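Keeping the Reading Room Open

Stovwood's town library lends to more than 4,000 households. Its director, who took the post in December, met with us to discuss the winter program.

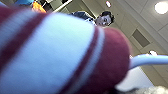 Photo: Stovwood Public Information Office

"Evening hours remain our most frequent request," the director said. "We opened late on 71 evenings last year and would like to do more."

The Jurić Fund has granted $3,000 toward staffing. A further $500 will buy large-print novels.

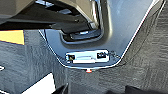

Branch Services

The Serkora branch will keep its present schedule. "Readers there prefer mornings," the director said, "and we have no plan to change that." 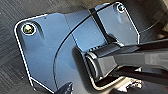

Holds placed at Serkora may also be collected at the main desk. Asked about overdue fines, the director replied that the policy is under review and that current rates apply until spring.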